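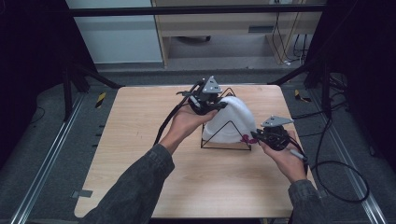 White towel on the wire triangle, both grippers on the fabric.

Jan 19, 2023

Towel day again. I did the morning block and Ivars Baranauskienė took over after lunch, so the handwriting in the paper log changes halfway down the page and no, that's not me getting tired (well, a bit).

We're at 1332 good episodes for the towel task now. The plan we wrote for Huvberg says 3194 by the end of May, which felt silly in the fall and feels okay today! I got into a rhythm once I stopped rushing the first grab. If I close the left gripper too high up, I pinch both layers and then the whole thing comes along when I pull, frame included. Lower and slower works better for me. Ivars likes to go in from the side and I think we should keep both styles in the set -- the last model only ever saw my way of doing it and got stuck the moment the towel hung a little crooked.

Threw out one batch from before the coffee break. The right trigger was reading half closed when it was fully open, and I didn't catch it until I scrolled back through the plots. Recalibrated, did a few dry squeezes, fine after that. Please look at the trigger plot BEFORE you start, me included.

Cables: still annoying. I keep dragging the left one across the table on the return move. Want to try a longer lead and a clip at the elbow.

Tomorrow: 100 more with the towel started off center, then Ivars wants to move to the Clamix cloths. Also need to ask Núñez if the upload from last night finished, it was sitting at the same file when I left.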